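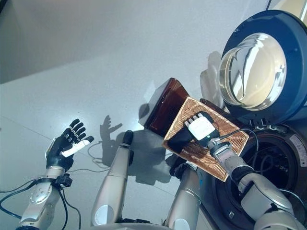

Two hands learn to share the load at Postudska

The robotics group at Postudska has spent much of the year on a question most of us settle before we start kindergarten: which hand should do what? Their answer, released in October under the name Bririk, is a training method that lets a two-armed robot work out for itself when one hand should hold something and when the other should stay out of the way.

It sounds like a small thing, and the team is the first to say so. But anybody who has carried a tray through a kitchen knows how much the free hand matters - it opens the door, it steadies the far side, or it simply waits. Earlier programs from the group tended to move both arms at once whether the job called for it or not, and plenty of runs ended with the hands getting in each other's way.

Bririk starts with people. Operators guided the arms through 200 runs of everyday household chores, handling trays and baskets and working close to a washing machine. The software then went back over each run and marked the moments when one hand was doing the work and the other was only keeping it company. Those marks became part of the training, so the robot learned the pauses along with the movements.

The group tested the result on 6 chores it had not practiced. Collisions between the hands dropped by 34 percent compared with the older program, and the biggest gains came with wide, light objects that tip easily. Soft things are still a trouble spot. Towels in particular seem to confuse the system about when a hand has really let go, and the team would dearly like to fix that before moving on to anything fancier.

The hand control software came from Moltetik, a small company that has worked alongside the lab for 4 years, and the two plan to keep going together through the spring. Next on the list is a longer trial at Lie, the lab's practice apartment down the hall, where the robot will have to manage several chores in a row without anyone stepping in to reset the room between them.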